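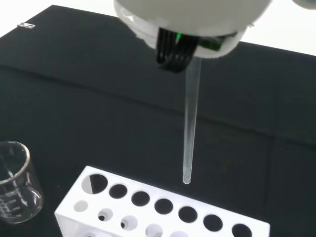 Laboratory Automation, Unit 6
Handout: Reviewing a gripper kit for tube handling
Instructor: Mererid Gwynne

Kit under review: Nomau tube handling kit, supplied by Pralano. Contents: gripper, finger set, wrist camera, control software, one-year service plan.

1. Scope
The supplier offers the kit for moving glass test tubes between racks on an open bench. Capping and pouring are outside the offer. Judge it on the stated task only.

2. Grip
The ribbed fingers close on the upper end of the tube, and the rest hangs free. Any tilt at the grip becomes a sideways offset at the tip, and the offset grows with tube length. For a free length L and a tilt angle a:
offset = L sin a
With L = 131 mm and a = 2 degrees, the offset is 4.6 mm. Compare this with the radial clearance of the hole before you accept a placement routine.

3. Approach
The tube stops in open air over the rack before it goes down. Hole position is read from the wrist camera at this height. Racks with holes of more than one size need a separate entry in the rack table for each row. Clear glassware near the rack, such as a beaker, must be entered as a keep-out zone by hand. A matte black bench cover reduces stray reflections.

4. Trial record
Rok Begović ran 62 placements with the default settings. Failures are sorted as missed hole, rim contact or slip in the grip. The log is in the course folder under Mustorard.

5. Service terms
Finger replacement is covered. Recalibration after a collision is billed separately. Read the clause on third-party racks with care.

Exercise
a) Find the largest tilt allowed for a radial clearance of 2 mm at L = 131 mm.
b) State which failure type a longer free length makes more likely.
c) Write a one-page purchase recommendation. Send it to Hatsue Hirano before the next lab.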